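Urkia Bench Arm, Kitchen Kit

Single arm, tabletop mount, two-finger gripper. Sold by Stastent, assembled to order. $1397 for the kit, stand and cables included. Counter appliances not included.

12 comments | 31 shares

What people ask first: will it do my dishes. No. Will it cook. Also no. Will it put a piece of fruit in a bowl over and over while you tune it? Yes, most days, and that's who this page is for. Labs, classes, small shops, patient hobbyists.

What it does now
Pick and place, light stuff. Plastic food, small lids, sponges if they aren't soaked. Sorting into a basket or tray. Pushing a door shut. Wiping a short stretch of counter, if you tape the cloth on and don't expect much in the corners.

What it does sometimes
Opening a toaster oven door. Depends alot on the handle. Long bar handles are OK, short knobs not so much. Gerrit Leemans in our shop ran the door task 20 times in April on the stock gripper and got 74 percent across all his batches that month, doors only, nothing inside. Turning control knobs is worse. Thin flat things lying on a table, plates, discs, coasters, are still hard. Gripper wants an edge to get under. Slide it to the table edge first or put a rubber mat down.

What it doesn't do
Hot pans. Knives. Wet glass. Folding anything. Anything where a person has there hands in the same space. Don't leave it running overnight with a heating appliance plugged in, please. We get that email more than we should.

Shop floor
Same story. Kitting small parts into trays, fine. Loading a fixture, fine if the fixture is forgiving. Mulder mount plate fits, order it separately. Cycle time is slow next to a person, nearly 1000 picks in a long day if the parts are all the same and someone refills the bin. Mixed bins, a lot less. If you need speed get a bigger machine from somebody else, we'll say so on the phone.
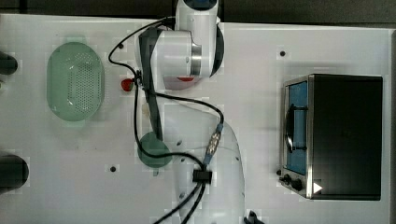 Setup notes
Leave slack in the cables at the top joint before you clip them lower down. Too tight and the wrist pulls short. Too loose and they drag things off the table. Run the full reach once by hand, power off, then clip. Bolt the base, don't clamp it. Put the appliance where the arm can come at the handle from the side.

Software
Jovico controller, current version. Teach by hand or drive it from the pad. Older pads work but the gripper button is swapped, fix is in the download folder.

Spares
Finger pads, cable clips, wrist cable set. Pads wear fastest, get two pairs. Returns ok if the base hasn't been drilled.

Questions on whether your chore is doable, write to Higinio Ponce at the sales desk and send a short video of a person doing it. Quicker than describing it. He'll answer yes, no or maybe with a mat.

Contact | Shipping | © Stastent | Back to top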